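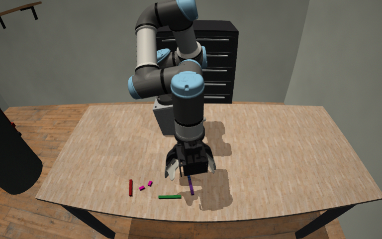
By the second night of the Lendness hack weekend I'd stopped being able to taste crisps. I could feel them, they were definitely crisps, but my tongue had given up somewhere between the login screen and the map.

We'd called our app Forov. It didn't mean anything. Somebody had typed it with their hands one key along and we liked how it looked on the whiteboard, so that was that. It was going to tell students which rooms on campus were free to work in, right now, this minute, and then walk them there with a little blue line. Lovely idea! We'd won the argument about the idea before we'd even got our coats off. What we hadn't got was a list of the rooms.

The university had one, of course. It came as a spreadsheet with 2,743 rows, and I'd volunteered to clean it because I was the only one of the four of us who couldn't really program. I'd told them I could. I'd said it in May, in a queue for chips, and it had sort of grown from there.

So I sat on the floor under the window with the laptop on my knees and went through it. Broom cupboards were in there. So were stairs. One row was just called "Oren (old)", with no building, no floor and a capacity of 8, and I got quite attached to it. Every other room had a code and a postcode and a number of sockets. Oren (old) had eight seats and nothing else in the world. 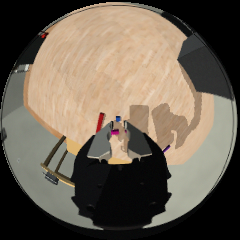
I deleted the cupboards first, then the stairs, then the duplicates, and by the time the heating went off I was down to 1,404. I should have deleted Oren as well. My finger was on the key. But I thought, well, somebody sat in it once, and I left it and made up a location, just to stop the map falling over. I put it at the end of the top corridor in the Flores building, past the vending machine, where I knew for a fact there was a blank wall.

Then I said I'd finished, and they all clapped — they really did, and I went red and had to pretend to look for a charger.

The judging was at noon. We had 12 minutes to show it off and we used nearly all of them on the blue line, which by then could go round corners. It was a good line. One of the judges had a grey cardigan and a pen on a string, and she hadn't written anything down for any of the teams so far. She asked if she could have a go on her own phone. We said yes, obviously, and then looked at each other.

She pressed the button. The app thought about it for a bit and then told her there was one room free in the whole university. 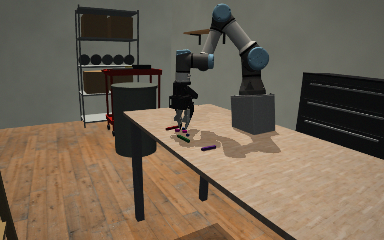

Oren, she read out, and then she said it again, more slowly, and asked where on earth we'd got that from, as it hadn't been on any list she'd seen since she was a student herself.

I said it was in the spreadsheet. My voice came out very high.

She asked whether the line worked. It did work, that was the awful part, it was the one bit of the whole thing that worked every time. So off she went with the phone held out in front of her, and off we went behind her, up two lots of stairs and along the top of Flores. I was trying to think of a word for what I'd done that wasn't lying. Placeholder, I thought. I'd say it was a placeholder.

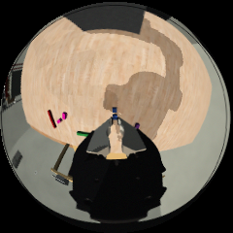
Forov, hack weekend, Lendness

We passed the vending machine. The blue line went straight on and so did she, and I shut my eyes, and I heard her knock.

"It's open," said someone on the other side.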